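Ticket 763: Meeting room display drops out after firmware update
Site: Rurwood, second floor
Status: Reopened by requester
Priority: Normal (was Low)

Requester, 9:16 am
Reopening this. The ticket was closed as "resolved by update" and I don't see how. The display in the Lockyer room still goes black for 7 seconds whenever a laptop is plugged in at the table, and it did the same thing before the update. Imelby support told us the new firmware "improves handshake stability." Improves it compared to what?

Service desk, 10:40 am
Update confirmed installed. Vendor suggests replacing the HDMI cable.

Requester, 11:05 am
We replaced the cable in June. Then we replaced the replacement. I have trouble believing in a third bad cable.
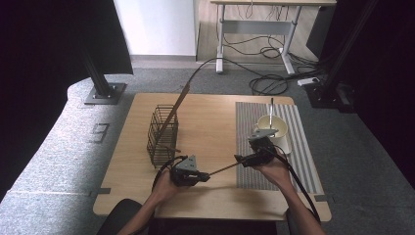
Attachment 1: Tabletop, light oak grain, with two hand-held grippers and a thin brown stick

Service desk, 1:30 pm
Thanks. Vendor now asks whether the power saving option is on.

Requester, 1:52 pm
It's off. It has been off since the first ticket, which somebody could have read. What I did find is that the dropout goes away if I skip the Drosent switch box and run straight to the display. Tried it 16 times, no dropout. Put the box back, dropout on the first try. The vendor will say that proves nothing, but I'd like to hear their theory.

Service desk, 3:20 pm
Switch box swap requested. Closing pending parts.

Requester, 3:24 pm
Please leave it open until the new box is in and tested.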